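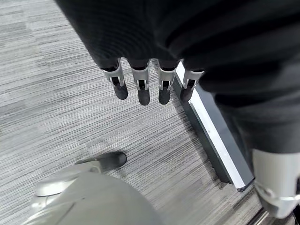 Ribbed loop-pile carpet is a textile floor covering in which uncut loops of yarn are set in close parallel rows, giving the surface a fine, regular ribbing. It is sold in rolls and as modular tiles, and is used mainly in offices, corridors, classrooms, laboratories and other interiors with steady foot traffic. Most patterns are gray or gray-brown. In a typical striated design, fine dark lines run close together between streaks of pale gray and off-white, and the lines are interrupted at intervals by slightly offset blocks of lighter and darker gray, so that the surface reads as a patchwork of narrow staggered bands. From standing height the bands merge into a single mid-gray, while at close range the ribbing is distinct. A warmer, brownish cast may appear in one part of the same floor and not in another.

Terminology

The terms "ribbed," "corded" and "linear" are used loosely in the trade and often refer to the same product. In the stricter usage, a ribbed carpet has rows of equal height separated by visible grooves, a corded carpet has rows pressed close enough to hide the grooves, and a linear carpet has a striped color pattern regardless of surface relief. "Striated" refers only to color. A carpet may be ribbed and striated at once, and most gray commercial tile is both.

Needle-punched floor covering is sometimes sold under the same names. It has no loops. Its ribs are formed by needling a fiber mat into raised lines, and it is generally thinner, stiffer and cheaper than tufted loop pile.

Construction

Tufted loop pile is made by pushing yarn through a primary backing with a row of needles set across the width of the machine. Loopers beneath the backing hold each stitch as the needle withdraws. The distance between needles is the gauge, and it fixes the spacing of the ribs. Stitch rate, the number of tufts per unit of length along the row, is set separately. A fine gauge with a high stitch rate gives a dense, hard-wearing surface on which single ribs are difficult to pick out at a distance.

The tufted cloth is coated on the underside with a binder, usually latex, to lock the loops. A secondary backing is then applied. Roll goods normally receive a woven or felt secondary backing. Tiles receive a heavier layer of bitumen, PVC or polyolefin, often with a glass-fiber scrim to limit shrinkage and curling. The weight of this layer keeps the tile flat on the subfloor.

Nylon is the most common face fiber in commercial grades. Polypropylene is used in lower-cost ranges; it resists many water-based stains well but recovers poorly after crushing. Wool and wool blends are found in a small number of products, mainly for hotels and meeting rooms.

Color and pattern

Striated patterns are obtained by feeding yarns of different shades to neighboring needles. Where the shades stay in their own rows, the result is a plain stripe. Staggered blocks are produced by moving the needle bar sideways at set intervals or by controlling the height of separate yarns, so that one shade is buried while another stands proud. The offset is often no more than a few rows.

Broken patterns of this kind hide soil, lint and slight differences between dye lots. They also make seams harder to find. Their main drawback is that small dropped objects, in particular screws, staples and earring backs, are difficult to see against them.

Apparent color depends strongly on light. Under cool overhead lighting a gray striated carpet looks neutral or slightly blue, and under warm lamps or low sunlight the same carpet turns toward brown. Samples are best judged on the floor where the carpet will be laid, once by day and once under the installed lighting.

Laying direction

Ribbed carpet has a clear direction, marked on tiles by an arrow on the backing. Four arrangements are in common use:

Monolithic – all arrows point the same way and the ribs run on from tile to tile.
Quarter-turn – each tile is rotated against its neighbors, giving a checkerboard of shading.
Brick – arrows point the same way, with alternate rows offset by half a tile.
Ashlar – as brick, with the offset made along the columns.

Ribs are usually laid parallel to the longest wall or to the main line of travel. Diagonal laying is possible but wasteful, as every perimeter tile must be cut on two angles. The handbook by Ignacio Zúñiga and Hipólito Paredes gives a worked layout for a room needing 500 tiles, and advises starting from chalk lines snapped through the center of the floor so that cut tiles at opposite walls are equal in width. Tiles under half width should be avoided at doorways.

Most tiles are held with a pressure-sensitive adhesive that allows later removal. Double-sided tape at the corners is accepted in small rooms. Roll goods are glued down directly or, less often, stretched over a pad. At seams in roll goods the cut is made along a groove between two ribs. A cut that wanders across the ribs leaves a visible line and exposes loops to snagging.

Wear

The characteristic fault of loop pile is the pulled loop. When a loop is caught and drawn, several neighboring stitches in the same row may follow, leaving a bare line along the rib. The loose yarn should be trimmed level with the surface and never pulled. In tile the damaged piece can be exchanged, although a new tile among old ones remains noticeable for some time.

Other forms of wear are crushing under furniture legs, matting at pivot points such as desk fronts and elevator lobbies, and fuzzing, in which short fibers work free of the yarn. Rolling chairs cause all three. Dense, low loops resist casters better than tall ones.

A survey by Ryszard Głowacki recorded 3,137 tiles in the Saavedra office building after seven years of use. Pulled loops were concentrated within two tiles of doors, and 40 tiles were listed for replacement. Tiles laid quarter-turn showed crushing earlier than those laid monolithic. Głowacki attributed this to the way light catches ribs that run in two directions – the crushing itself was no deeper.

Maintenance

Vacuuming along the ribs lifts grit from the grooves more effectively than vacuuming across them. Suction-only heads are preferred for worn floors, and a revolving brush should be set high enough to clear the loops. Spills are blotted from the edge inward. Low-moisture cleaning is used between deep cleans, and hot-water extraction is limited on tile with open joints, where excess water can reach the adhesive.

It is customary to keep a small stock of spare tiles from the original lot. Spares should be stored flat, in pairs face to face, away from heat.

Commercial ranges

The Lavov and Drovero ranges are both tufted nylon tiles with staggered gray striation. Lavov has the finer gauge, and Drovero is made with a heavier backing for laying without adhesive. Wodden is a needle-punched roll product with a similar appearance. Early Drovero patterns were drawn by Lautaro Cáceres, and the later brown-gray colorways by Pascual Yáñez.

See also

Carpet tile
Cut pile
Entrance matting
Needle-punched felt
Tufting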